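Can a robot clear your table yet? I went to Stidutcombe to find out

I have been hearing for years that a machine is going to do my dishes, so when Steltel invited people in on Monday to watch its arm try a few kitchen jobs, I got in the car. (I had a full sink at home, if you're wondering about my motives.)

The project is called Dimitriou and the job that day was plates. Pick one up off a table, carry it over to a rack, put it down, go back for another. My kids can do this. They don't, but they can.

Elīna Lapiņa runs the tests and she was very patient with me. She told me plates are harder than cups, which surprised me! A cup gives you a side to squeeze. A plate lies flat and you have to catch the rim with two stiff fingers, and if you come in a hair too low you hit the table. Her team has done 1,000 practice grabs since September and she still winces at every one.

The day's score was 7 plates racked out of 11 tries. One of the misses slid a good foot sideways and I yelped out loud. It didn't break, but I wouldn't try it with my grandmother's china.

It's slow, too. I timed one trip at 100 seconds, and I could have had the whole table cleared and the coffee on by then. Lapiņa says speed is the easy part and they'll get to it once the grip is right. I'd like to believe her!

Two black fingers, tips almost together, and a light-blue plate waiting on the gray tabletop: I watched an awful lot of this. 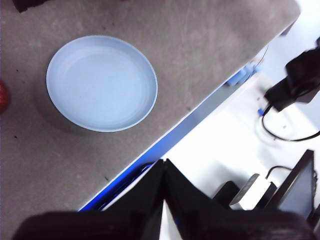
What about the shop floor?

The folks from Fivthorpe were there as well, and they want the same kind of arm for sorting returned housewares in their stockroom. I think they'll get theirs before I get mine. A stockroom has the same bins in the same spots every day, and my kitchen has a dog in it. Steltel plans another open afternoon once the team has moved on to bowls, and I've already asked for a seat near the front.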